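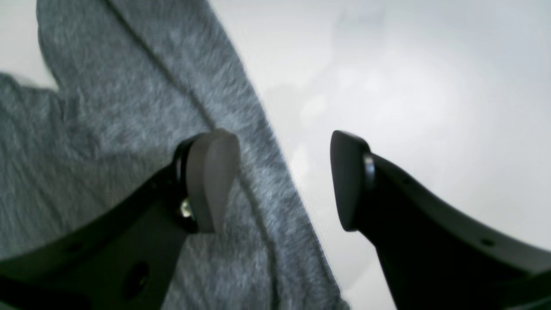

Ticket 183: Edge grasp episodes rejected under the start-position rule

Status: Resolved, guide text changed
Queue: Collection practice
Cell: Nomer
Site: Urnen
Task: Cloth, single edge grasp
Opened by: Cell operator, day shift
Priority: Normal

Reported problem

A batch of cloth episodes from Nomer came back from review on Thursday morning with 27 marked as failing rule 2 of the Honier collection guide. The reviewer's note on all of them is the same: "Edge not between fingertips at start of close." We went back through the batch at the cell and most of them look fine to us. The wrist view has the fingers open, with the border of the cloth running through the gap and one tip on each side of it. We read that as passing.

Please confirm what the rule requires. If we are reading it wrong we need to know before the next shift starts on the same task.

Rule 2 as it stood when the ticket was opened:

"Before closing, the operator shall bring the gripper to a position where the edge of the cloth is between the fingertips. The gripper shall be fully open. Episodes where this is not clear shall be rejected."

Log

8:40 Ticket received. Asked the cell for the batch number, the guide version in use, and whether the operators had the printed card or the on-screen copy. Asked review for the same.

9:05 Cell replied. They use the printed card taped to the side of the station. No version on it.

9:20 Review replied. They use the on-screen copy, current version. The text of rule 2 is the same as on the card, but the on-screen copy has a note under it: "Edge means the outer border of the cloth. A seam, fold or stripe is not an edge." The card has no note.

9:25 First finding. Operators and reviewers were working from different text. Told the cell to take the card down and use the on-screen copy until this ticket is closed.

10:10 Opened the rejected episodes and looked at the wrist view at the start of the close. The cloth for this batch is a gray towel type with a sewn hem. The hem runs next to the border and parallel to it, so there are two lines going the same way across the view. The seam is a thin dark line. The outer border is the one against the white surface, with pale lint along it.

In the example attached to this ticket the fingers are spread, the left tip is over the cloth, the right tip is over bare surface, and the outer border passes through the gap. The seam line goes up to the left fingertip and comes out again on its right side lower down. By the note in the on-screen copy this one passes. The seam position has no bearing on it.

10:50 Asked review why an episode like the attached one would fail. Answer: the reviewer took the seam as the reference line and saw that the left fingertip was on top of it, and so read it as "edge under the finger." They agreed on a second look that the outer border is between the tips.

11:15 Second finding. The note says a seam is not an edge, but on a hemmed cloth seen from close up it is easy to follow the wrong line. The seam is the darker of the two. This needs to be in the guide with an example, and a sentence alone will not fix it.

11:30 Cell asks if they can restart collection. Told them yes for unhemmed cloths, hold on hemmed ones.

1:10 Checked the other half of the rule, "fully open." Review has no measurement for it and goes by eye from the wrist view. The cell goes by the gripper reading on the operator screen. These can disagree. In the current setup at Nomer the commanded opening for cloth is set lower than the mechanical limit, so a gripper that is "fully open" to the operator reads as partly open to a reviewer who is used to another cell. Pulled the config. Commanded opening is 41 on the station scale.

1:25 Third finding. "Fully open" should be "at the commanded opening for the task." Review should check the recorded gripper value and leave the picture for the position of the cloth.

2:00 Went through the rejected episodes again with one person from review and one from the cell, both on the on-screen text. Worked through them in order and both had to give a call before hearing the other's. Where they differed we stopped and wrote down the reason. The reasons fell under a few headings, copied here for whoever edits the guide:

Wrong line followed. The caller used the seam.

Fold taken for a border. The cloth is rumpled in places and a raised fold can throw a dark crease that looks like the end of the fabric. If there is cloth on both sides of the line, it is not the border.

Reflection on the surface. The table under the cell is glossy and gives back gray patches and bright spots. One caller had marked a gray smudge next to the border as a loose piece of cloth. Check that the mark has texture. A patch of reflection is smooth.

Border under a tip. In a few episodes the border does go under one of the fingertip pads at the start of the close. These are real failures under rule 2 and stay rejected.

3:15 Question from the cell: does the rule need the border to be centered in the gap? In the current text, no. It only says between. Asked the task owner at Bowen whether centering is wanted. Left this open overnight and moved it to the follow-up list so it does not hold up the batch.

3:40 Question from review: does the rule need the whole cloth in view? No. The wrist camera is too close for that on this task and the cloth will normally run out past the sides of the view. What matters is that the border can be followed on both sides of the point where the fingers will meet. Review had been passing these, so no episodes change, but it should be written down.

4:05 Draft of new rule 2 sent to cell, review and Bowen.

4:50 Bowen replied on centering. Not required. They would like a spread of starting positions in the data and asked us not to add a rule that pushes operators toward a single one. Added that to the draft.

Next shift, 8:15 Draft accepted by all three. On-screen copy updated. New card printed from the on-screen copy, with the version in the corner.

New text of rule 2

2.1 Before closing, the operator shall stop the gripper with one fingertip on each side of the outer border of the cloth. One tip is over cloth and the other is over bare surface.

2.2 The outer border is the line where the fabric ends and the surface begins. A seam, hem line, fold, crease or stripe is not the outer border, even where it runs alongside it.

2.3 The gripper shall be at the commanded opening for the task. This is checked from the recorded gripper value and is not judged from the picture.

2.4 The border does not have to be centered between the tips. Operators should vary it.

2.5 The cloth may run out of view. The border must be visible on both sides of the intended grasp point.

2.6 If the border passes under either fingertip pad at the start of the close, the episode is rejected.

2.7 If the reviewer cannot tell which line is the border, the episode is marked "unclear" and goes to a second reviewer. It is not rejected on the first pass.

Outcome for the batch

All episodes marked under rule 2 were reviewed again against the new text. Those that had been failed on the seam were restored. Those with the border under a tip stay out. The remainder went to "unclear" and were settled by a second reviewer the same morning. The batch record carries a pointer to this ticket.

Hold on hemmed cloths lifted at 11:00.

Follow-up items

Card control. Printed cards at all cells to be checked against the on-screen copy. Any card without a version comes down. Owner: Urnen site lead.

Second reference view. The guide has one example for rule 2, on an unhemmed cloth. Add the hemmed one from this ticket beside it. Done.

Commanded opening. List the value for each task in the guide so review does not have to ask. Open. Waiting on configs from the other cells.

Surface. The cell asked whether a matte mat would cut down the reflections. This would change the background partway through a collection, so it has to go to Bowen as a change request. Not part of this ticket.

Operators on later shifts: if you get an episode back under rule 2 and do not agree with the call, reply on the batch and quote the sub-number (2.1, 2.6 and so on). Please do not delete and re-record it until review has answered.

Closed. Reopen under the same number if the seam problem shows up again on this cloth.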